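Collection Rules for Tabletop Work: Frequently Asked Questions

Last revised Thu 4 April

These answers are for operators who record hand-held gripper work at home or in one of our rooms, and for the reviewers who check their sessions. They explain the Kanusska rules, version 4, which replaced the old rule sheet in January. If the rule sheet and this page say different things, please follow the rule sheet and write to the Ornis help desk, so that we can correct the page.

General

Who must follow these rules?

Every operator who sends sessions to the Ornis library, also when the session is only for practice. Reviewers at Betancur use the same text, so an operator and a reviewer should never have two different opinions on what is allowed. If they do, the rule is written badly and we want to know it.

Are the rules a safety standard?

No. They are rules of good practice for making recordings which can be used later. The safety part is short (see the section "Safety" on this page) and it does not replace the law of your country or the manual of your device.

Do I need to pass a test before I begin?

You must read the rule sheet completely and send one trial session of 75 grasps. A reviewer gives comments on it. If the comments are small you can start directly. Otherwise you repeat the trial, and there is no limit on how many times.

Setting up the table

Must the table be cleared before a session?

It does not have to be. This is the question we get most often, and the old sheet was not clear on it. Version 4 says that the work area must be free enough to move the objects of the task, and that the other things on the table may stay if they are stable and not dangerous. Keys, a lamp, a mug, a box of crackers, a power strip: all these are found on real tables, and a policy which has seen only empty tables has difficulty when it meets a full one. 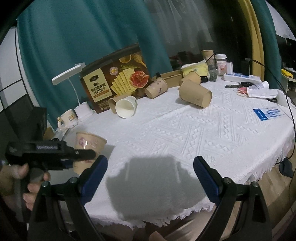 Please do not take this as permission to bring more things. We had sessions where the operator carried half of the kitchen to the table to make it look natural, and reviewers notice it quickly. Leave what is there, move away what can fall or spill, and begin.

What about scissors and other sharp objects?

The Kanusska text asks that scissors, knives and needles are kept out of the reach of the gripper while it is moving. Closed scissors at the far side are accepted with a remark in the session note. Open blades are not accepted at any distance. In our opinion the better habit is to put them in a drawer, and then you do not need to write any remark.

Is a patterned tablecloth allowed?

Yes. White, colored, embossed, with or without fringe. The only condition is that the cloth does not slide when an object is pushed on it. Test it with your flat hand. If it slides, fix it from underneath with clips or tape. With a fringe you must also be careful that the fingers do not catch the threads when you come in low from the near side.

Which cups can I use for the cup tasks?

Any disposable paper cups, clean and empty. Mixed sizes and prints are welcome. They may stand, lie on the side or be upside down at the start, because the start position is a part of the variation we want. Do not use glass for this task. A cup that is crushed so much that the fingers cannot hold it is taken out and replaced before the next take, never during one.

Two operators or two grippers

Can two hand-held grippers be used at the same table?

Yes, if both are registered to the same session. Each gripper keeps its own recording and its own take number. The two fields of view may cross, and it is normal that one gripper sees the other one, or the hand which holds it. You do not need to hide your hand. Faces are another matter, please read the section "Privacy".
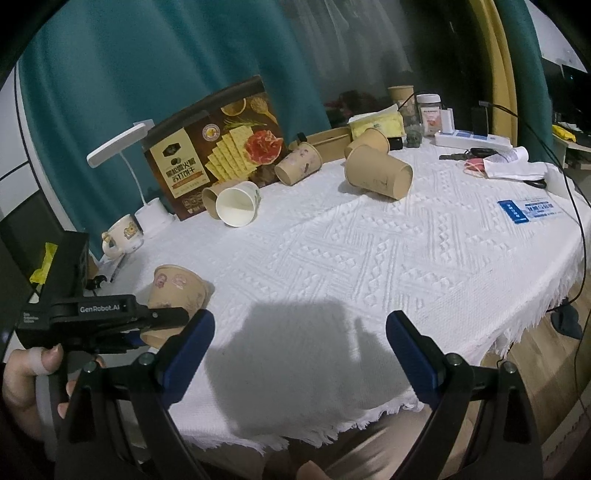

Cup task with a second gripper coming in from the left. The cloth and the items at the back are on the table too.

How near can the two grippers come to each other?

The fingers must not touch, except in handover tasks. In all other tasks one gripper waits while the other one is inside the shared area. The Skorkus guide, which some of you know from earlier projects, let both move freely if the operators could see each other. We did not keep this point. There were too many takes in which one finger pushed an object that the other was going to grasp, and the label was then wrong for both.

Who says "start" and "stop"?

The operator whose gripper is listed first in the session. Say it before you begin and not over the movement. If you work alone with both hands, no spoken signal is needed, but hold both grippers still at the beginning and at the end of the take.

During the take

Must the fingers be open at the start?

Yes, fully open, and visible at the bottom of the view. The reviewer uses this moment to check that both pads are on and not turned. A take that starts with closed fingers is sent back.

My gripper throws a shadow on the cloth. Should I change the light?

A shadow is not an error. Change the light only if you cannot see the object yourself. A desk lamp may stay on the table, switched on or off, but do not move it in the middle of a session. If you move it, begin a new session.

What do I do when I drop an object?

Continue, if the object is still on the table and you can reach it. A drop followed by a second try is useful material. If the object falls to the floor, stop the take, mark it as "floor" and pick the object up by hand. Please do not cut out the failed part. Editing a take is the one thing for which we close an account without a warning.

How long is a session?

A take can be up to 75 seconds, and a session can have no more than 575 takes. After 900 seconds of continuous work you should put the gripper down and rest your wrist. Some operators say that the pause is too early. It stays in the rules, and the time of the pause is paid.

Safety

Are cables and power strips allowed on the table?

They are allowed at the back or at the side, outside the path of the gripper. A cable which hangs over the edge should hang on the side where nobody walks. No liquids on a table with a power strip. A mug may stay there when it is empty - please look inside, do not trust your memory.

Can children or pets be in the room?

No, not while a take is running.

Do I need special clothes?

No special clothes. Push back wide sleeves, and take off bracelets that can go between the linkages. A ring or a plaster on a finger is not a problem if the handle sits well in your hand.

Privacy

What must be removed from view?

Letters with a name or address, bank cards, medicine with a patient label, identity documents, and screens which show messages. Printed packages from a shop can stay, in any language. For keys the rule is softer: they can stay if no number or address is written on them.

Somebody's face came into the view. Is the whole session lost?

Only the take is lost. Mark it as "face" and the system deletes it before review. If you find it later, after you have sent the session, write to the help desk with the take number and we delete it on our side. Mirrors and dark windows are the usual reason, so check them in the evening, when a window reflects more than in the day.

Review and corrections

How does a reviewer decide?

The reviewer at Betancur opens the first take, the last take and a random group between them. When there is one serious fault in this group, the full session is checked. Serious faults are: an edited take, a visible face which is not marked, open blades in the working area, and wrong gripper registration. Other faults are only counted as remarks.

Can I object to a decision?

Yes, once for each session. Give the take number and the rule which you think was read wrongly. A second reviewer, who does not see the name of the first, looks at it again. The second decision is final.

Do sessions recorded under version 3 stay valid?

They stay valid when they were sent before the end of January. Sessions which were recorded before but sent after that date are reviewed under version 4. In most cases the difference is only in the session note, and you can add the missing lines without recording again.

Where can I get the rule sheet in my language?

In your operator account, under "Documents". The English text is the one that counts in case of doubt. Translations are made by operators and checked by the help desk, and the date of the last check is written at the bottom of each file.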